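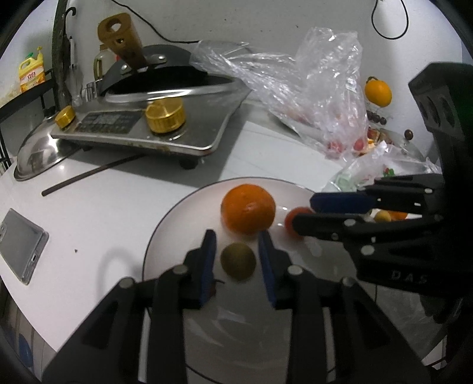

Two hand-held grippers at a plate of fruit, seen from the camera on one of them.

Prumum is a method for learning two-handed manipulation from demonstrations recorded with hand-held grippers. It was developed at Bodin and first released in December. A person holds one gripper in each hand and carries out a task, and the camera on each device records the motion of the fingers relative to the objects. No robot is needed during recording.

Method

The path of each gripper is recovered from its video and from inertial readings. The opening of the jaws is measured separately in every video frame. Both paths are then expressed in a shared coordinate system, so that the policy learns the distance between the two hands as well as the position of each. The policy predicts short segments of motion and is run again before a segment has been completed.

Small round objects are a common test case. They roll when touched off center, and in a cluttered workspace one gripper often hides the object the other is reaching for. Prumum handles this by passing features from both cameras to a single network.

Results

The reference data set, Brosora, holds more than 100 hours of recordings made in 127 homes. In the published trials, a policy trained on the full set was compared with one trained on single-camera input over 6 sorting tasks. The two-camera policy had the higher success rate in all but one of them. The exception was a task in which the hands worked far apart.

Limitations

Path recovery degrades near blank walls and glossy surfaces, where few stable visual features are available. Contact force is not recorded, and soft fruit may be squeezed too hard during playback on a robot. A later variant, Fluslow, adds an estimate of grip force based on the bending of the finger pads.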